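Skusach Publishes Service Routine for Vokska Plate-Handling Cell

SAITHONG -- Skusach has released the full setup and service routine for Vokska, the single-arm cell it runs for loading and unloading dish racks. The routine covers the gripper fingers, the wrist camera, the rack position and the tabletop, and is open to any site that operates the same cell.

Vokska had logged 2552 operating hours when the routine was written. Most stops in that time came from small causes: a fingertip that had shifted on its mount, a rack put back slightly out of square, or dirt on the camera window. Under the new schedule an operator checks all of these at the start of a shift. The check takes 27 minutes.

"We used to wait for a dropped plate and then go looking," said Samran Thepsuriya, service lead for the cell. "Now the fingers get looked at first thing, along with the screws behind them."

The finger check is done at low speed. The arm is brought down until the fingertips are just at the rim of a dish, and the operator compares the wrist camera view with the stored reference. If the fingers sit too far to one side, the wrist offset is corrected before anything is picked up.

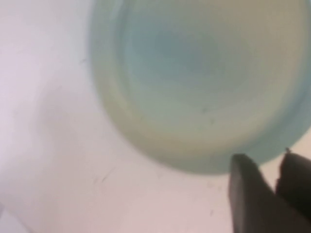 Setting the Rack Position

The rack stands directly on the white tabletop, with no clamps. Its place is taught to the arm by touching off at the front rail and at one side rail. The position has to be taught again each time the rack is lifted off for cleaning.

Once the rack is set, the operator runs a grip test with the largest plate. The arm takes it by the rim and holds it clear of the rack while the operator looks for tilt or slip. Plates already standing in the rack stay where they are, so the test is run with the same clearance the arm has in normal work.

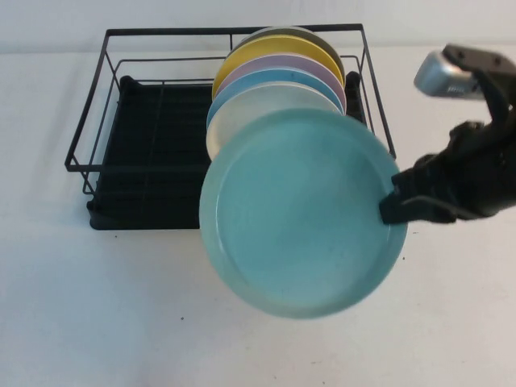

Vokska holds a teal plate by its rim in front of the rack. Five more plates stand in the right half. Photo: Skusach

Surface Marks and Cleaning

Plates used for teaching and testing are handled far more than the rest and pick up scuffs and smudges. Dark marks on a pale plate can confuse edge detection in the close-up view, so the routine asks operators to check plate faces as well as the camera. Marked plates are washed or swapped out. The fingers are wiped with a damp lint-free cloth -- no solvent.

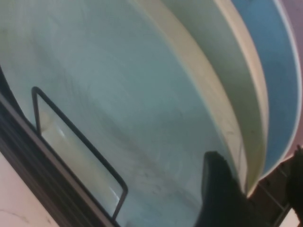 Page last updated: Aug 29, 2019

Finger pads are replaced every 609 hours, or sooner if the face looks polished. Both pads are changed together, and the grip test is repeated afterward with 2 plates of different sizes.

The routine is included in the Vendoditz service plan at no added charge. Sites without a plan can request a printed copy from the Skusach service desk in Saithong. A revised section on cable wear at the wrist is planned for March.

About Skusach

Skusach builds and services small robot cells for kitchens and dish rooms. It is based in Saithong.

Media contact: Skusach Press Office, Saithong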